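The Basket Goes on the Floor: Tips for a Laundry Day That Ends the Same Day

Perforated white plastic, a handle cut into the raised end, and a big stretch of gray floor to stand on. 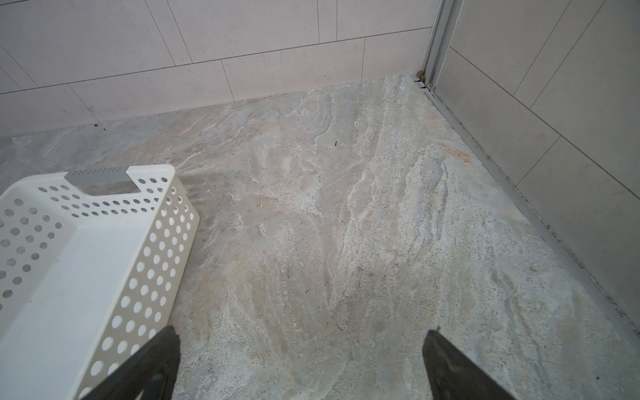

White basket, marble-look tile. The holes do more work than most of us.

I have owned wicker hampers with linen liners. I have owned a folding canvas thing on legs that folded mostly when full. I now use a plastic basket with holes in it, and my standards have never been lower or my socks easier to find. What follows is what I've learned, in no order you could call scientific.

Buy the one with holes in the sides

Damp towels at the bottom of a solid tub will develop a personality by morning. Holes let some air in. They don't let in enough to excuse leaving wet things there until November, so hang anything soggy over the side of the bath first and put it in the basket when it's dry.

Check the bottom, too. A smooth, flat base wipes clean with one pass of a cloth. A ribbed or slotted one collects lint, coins and that gray fluff no garment will admit to.

Test the handle before you pay

Pick the basket up in the store. Put a couple of heavy things in it and walk to the end of the aisle and back. If the edge of the handle digs into your fingers there, it will be worse on the stairs with a load of jeans. You will look odd doing this. I did it in the Vultbridge hardware store with two bags of potting soil, and the staff let me get on with it.

Cleaning the holes

Mine came to 39 holes on one side, which I know because I once tried to do them with a cotton swab. Don't. Stand the basket in the tub, squirt dish soap along the walls, and go over the lot with an old vegetable brush, inside and then out. Rinse with the shower head and leave it upside down to drain. Ten minutes, and most of that is draining.

For a stain that has settled in, make a paste of baking soda and water, leave it while you have coffee, and scrub again. Skip steel wool. It scratches the plastic and the scratches hold dirt forever.

A word about busy floors

Streaky, marble-patterned tile is a wonderful liar. It will hide dust, crumbs and a dropped beige sock for weeks. The trick is a flashlight laid flat on the floor after dark, pointing away from you. Every speck throws a shadow, and you may want to sit down.

If yours has a chalky look that sweeping won't shift, it may be cleaner residue. I was using three times the soap the bottle asked for, on the theory that I was a dirty person. Mop with plain warm water, change the bucket when it clouds, mop again, then dry with an old towel. On real stone, keep vinegar away from it.

Small things

Lift the basket instead of dragging it. Grit caught underneath can scratch.

Fill it to the rim and stop. The heap on top is what ends up on the stairs.

Keep 2 baskets if you have the space, one for dirty and one for clean. With a single basket you will sooner or later fold something twice and wear it with doubts.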